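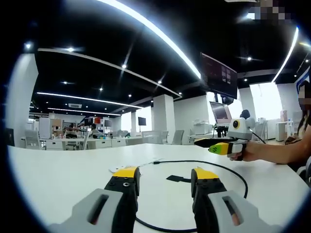

How often should a hand-held gripper be checked against a standard object?

At the start of every session, and again after any change of operator or any knock to the fingers. The Wekby guide sets this as the minimum, and after using it since February I think it is about right.

Semero publishes the Wekby guide as a 16-page set of working rules for people who handle cables and other soft parts with hand-held grippers. It comes with a wall card and a log sheet. I bought the pack for our group at Sarnley, and this review covers the printed version.

The first section deals with the table. It asks for a plain surface, a marked work area and a written list of what may be on it. The list is easy to keep up. The marked area took longer to agree on, and the guide gives no advice for round tables.

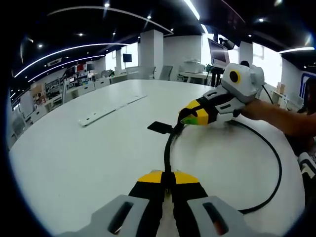 Cable work with two hand-held grippers.

Section two covers shared work, and it is the best part of the guide. One operator leads and says so out loud before starting. The second operator waits for a spoken "clear" before closing on the same part. Fingers stay open until both people have agreed on the grip point. We had our own habits for this, but they were never written down, and new people learned them by being corrected.

The section on cords is weaker. It says to keep tool cords away from the part being handled and leaves it there. When the part is itself a cable, you need more than that. We added a rule of our own: name the cable you are about to touch.
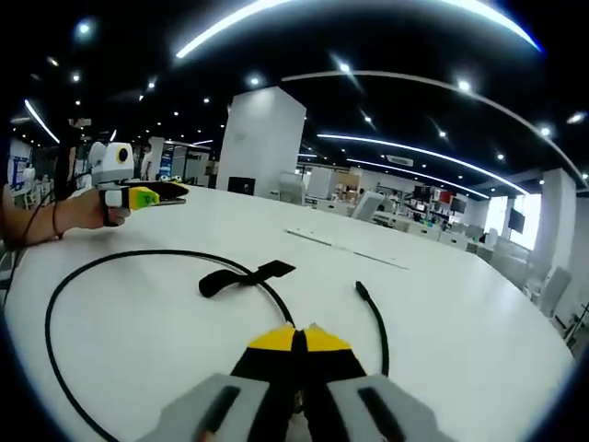
Fingers closed, second gripper at left.

The log sheet has room for 10 entries and fills up fast. Moodley sells a pad of 200 sheets that fits the same binder, and the columns match. The wall card is clear and the type is large enough to read from across a table.

The full pack cost 420 dollars, which is high for what is mostly paper. A single site license for the file would suit most groups better. I would buy it again for section two, and I would write my own page on cords before handing it out.

Reviewed July 16, 2020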